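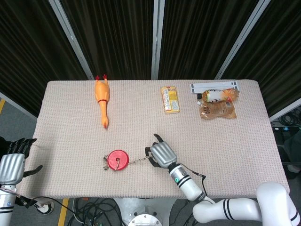 Print | E-mail

Moving the Dunbar branch library: speaker notes

Start with the building. Dunbar had 2 floors, no elevator, and a book drop that froze shut every winter. The new space in Valbridge is all on one level. Ask who in the room has moved a library before. Wait for hands.

Weeding. We started in August and it took longer than the move did. Anything not checked out in three years went on a cart for a second look. Local history was exempt. We pulled 1000 books from adult nonfiction alone, mostly old travel guides and tax books. Mention that the Friends sale took the first load and would not take the second.

Labels. Every shelf got a number at the old building and the same number at the new one. We measured in feet of books, and we left the last third of each shelf empty. Large print did not fit the plan because the new shelves are shallower. We had to redo two ranges over a weekend.

Movers. Two bids, Drindier and Bukusska. Bukusska was cheaper but wanted everything in boxes. Drindier used rolling carts, so the books stayed in call number order. We went with Drindier. Do not get into prices here, take it in questions.

Patrons. We stopped holds pickup for the week and extended all due dates. The sign on the door should have gone up earlier. We got complaints about that, and they were fair.

What I would change: measure the doors before ordering carts. Test the phones the day before opening. Keep one staff computer unpacked until the end.

Take questions. Handout has the shelf worksheet on the back.

December 2025

Print | E-mail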